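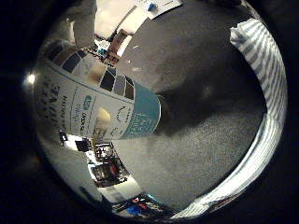 I work in a parcel warehouse called Ralmont, and since September I've shared my packing bench with a robot arm. The firm that built it is called Prenix, so we all call it Prenix too. Not very clever of us, I know!

My job is getting things into boxes. You order something, a list pops up on my screen, and off I go. Before the arm came I did all the lifting myself, up to 50 parcels in an hour when we were busy, and by teatime my shoulders were very grumpy. Now the arm picks up the boxes and packets and passes them along, and I check that each one is the right thing and isn't squashed.

How does it know what to pick up? It has a little camera near its "hand" - a bit like having an eye on your wrist. Try holding your palm right up to a cereal packet and pretending that's where your eye is. You'd see an enormous packet and hardly any kitchen! The lens is very curved too, so straight things look bendy, and the computer has to learn what they are anyway. Big plain patches are tricky for it, and so are shadows. Cloth is worst of all, as it never lies the same way twice.

When the arm gets stuck, it stops and a yellow lamp comes on. Then I go over and help. Usually it takes me 30 seconds or so.

Did anyone lose their job? Children always ask me that, and it's a fair question. At our place 2 people moved to different work. One now looks after the arms and went on a course at Jemenico to learn how. The other went over to deliveries and says she likes being outdoors. Some of my friends still worry about what comes next, and I do as well sometimes.

What I miss is the chatting. We used to pack in pairs, and an arm is no good at jokes. But my back feels better, and I still get to tie the ribbon on the presents - Prenix can't do bows yet.

123 shares
2 comments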